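Choosing between a two-finger and a three-finger gripper for flat, rigid items

Posted in: End Effectors
Asked by Sonenley Applications Lab

Our laboratory is evaluating two grippers for a table-clearing cell. The Vallent unit is a parallel-jaw model. The Mondby unit has three fingers. Both are mounted on the same arm and run from the same controller, with a small camera at the wrist.

We have completed 954 grasps on flat items. The Vallent gripper holds well when both pads close on a rim, but items rotate about the pads during fast moves. The Mondby gripper does not show this fault, although its cycle is slower. A typical three-finger grasp on a plate-like disc is shown for reference.
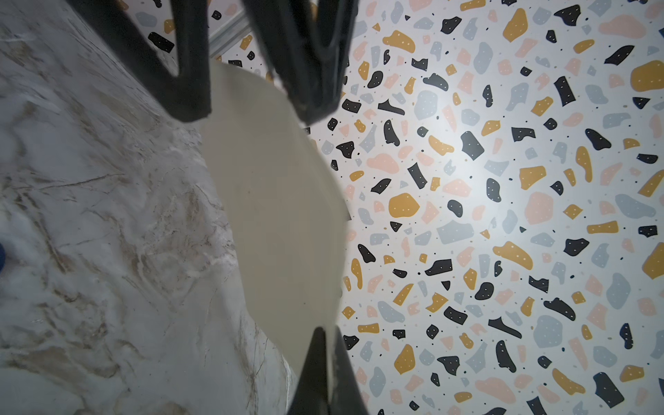

Wrist camera view, three-finger grasp, disc held on edge.

We would welcome advice on which unit to carry forward, and on whether the patterned backdrop is likely to affect edge detection.

qian_integration
Rotation of this kind is expected with two contact points close together. A third contact at the opposite end of the item resists it, and your view shows that arrangement. Before rejecting the Vallent unit, please repeat the fast moves with wider pads and reduced wrist acceleration. We ran 1,257 cycles in a comparable study and recovered most of the lost speed by limiting acceleration on the rotation axis only.

With regard to the backdrop, terrazzo-style chips have strong edges of their own. The pale disc separates poorly from the white base, particularly where the light washes the surface out. A plain, darker panel should be used for the baseline, and the patterned one kept as a separate test condition.

benchside87
Go with three fingers. We switched and did not go back.

cell_planning_desk
The previous reply does not address cycle time. I would recommend at least 500 grasps per gripper under each lighting condition, with exposure locked on the wrist camera. Please also record drops and slips in separate columns.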